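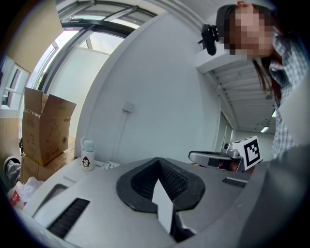
灰色の筐体の開口部に差し込まれた白いカードか紙

# 「捨てずに再生」をうたう古紙回収、効果の裏付けは乏しいまま

2020-08-22

事務所の不要書類を集めて再生紙にする回収サービス「Rosik」が、10月から対象地域を広げる。運営するSkeltinbergが取引先向けの案内で明らかにした。契約事業所は現在443か所で、同社はこれを年度内に900か所へ増やすとしている。案内には「オフィスの紙を100%循環させる」という大きな見出しが付いているが、その100%が何を分母にした数字なのか、本文のどこにも書かれていない。

仕組みそのものは目新しいものではない。契約した事業所に鍵付きの回収箱を置き、月に一度、業者が中身を引き取る。集めた紙はUtbyの選別場に運ばれ、等級ごとに分けたうえで製紙会社に売られる。料金は回収箱の数で決まり、紙の量では変わらない。つまり、箱が半分しか埋まっていなくても支払額は同じになる。案内の料金表にはこの点の注記がなく、質疑用の別紙の末尾にようやく出てくる。

気になるのは「循環」という言葉の使い方だ。同社に問い合わせたところ、100%とは「回収した紙のうち、選別場に届いた割合」だという回答があった。トラックに積んだ紙が選別場に着くのは当たり前で、これを循環率と呼ぶのは無理がある。肝心なのは、そこから先でどれだけが再び紙になるかだろう。選別場から製紙会社に出荷された量の開示を求めたが、「取引先との契約に関わる」として示されなかった。

古紙の再生には、よく知られた弱点がある。粘着付きの封筒、感熱紙、樹脂で加工した紙、写真用の紙などが混じると、束全体の等級が下がる。細かく裁断された紙も扱いが難しい。裁断で繊維が短くなるため、上質な紙の原料には向かず、用途が限られる。ところがRosikの案内では、裁断済みの紙も未裁断の紙も同じ箱に入れてよいことになっている。利用者にとっては手間が少ないが、再生の質を本気で考えた設計には見えない。

「分別を細かくすると、利用者が続けてくれないのです」。Skeltinbergで広報を担当するNoeline Doolan氏はそう説明する。混入がどの程度あるのかを尋ねると、「選別場で適切に取り除いています」との答えだった。取り除いた分がどこへ行くのかについては、「法令に従って処理している」と述べるにとどまった。焼却に回る分があるのかという質問には、はい、いいえのどちらの返事ももらえなかった。

機密書類の扱いにも曖昧さが残る。案内は「裁断の必要がなくなる」と書き、社内での裁断作業を省けることを利点に挙げている。しかし回収箱は月に一度しか開けられない。その間、氏名や口座の書かれた紙が、そのままの形で事務所の片隅に置かれることになる。箱の鍵は利用者と回収業者の双方が持つが、鍵を何本作り、誰に渡したかの記録を利用者が確認する手段は用意されていない。処理後に発行される証明書も、記載されるのは回収日と箱の番号だけで、重量も処理方法も載らない。これで何が証明されるのか、率直に言ってよく分からない。

先に契約した事業所の反応はまちまちだ。会計事務所のWhitelawでは、契約から一年で回収箱を半分に減らした。担当者は「箱を置いた当初は倉庫の古い書類がまとめて出たが、それが片付くと入れるものがなくなった」と話す。同じ時期に請求書の電子化を進めたことも大きかったという。裁断機も手放さなかった。顧客の書類だけは当日中に処理したい、というのが理由で、結局は二重の費用がかかっている。一方で「廃棄の日を気にせずに済むのは助かる」と評価する声もあり、便利さについては大方の意見が一致している。

Skeltinbergは今回の拡大に合わせ、新規契約の事業所に初年度の料金を20%割り引く。ただし契約期間は三年で、途中で解約すると割引分を返さなければならない。紙の使用量が減りつつある職場にとって、三年先まで箱の数を固定する契約が得になるかどうかは、かなり慎重に計算したほうがよい。Doolan氏は「箱の数の見直しには柔軟に応じる」と言うが、契約書の見本には、見直しは年に一度、減らせるのは一箱までとある。

環境への効果を重視して契約を考えるのであれば、少なくとも製紙会社への出荷量、選別で除かれた量とその行き先、輸送に使う車両の燃料の三点は確かめたい。いずれも現時点では公表されていない。同社は来年度に環境報告書を出す予定だとしているが、これらの数値を載せるかどうかは「検討中」という。

新しい対象地域での申し込みの受け付けは、サービス開始と同じ10月に始まる。契約書の見本は、問い合わせ窓口に請求すれば契約前でも受け取れる。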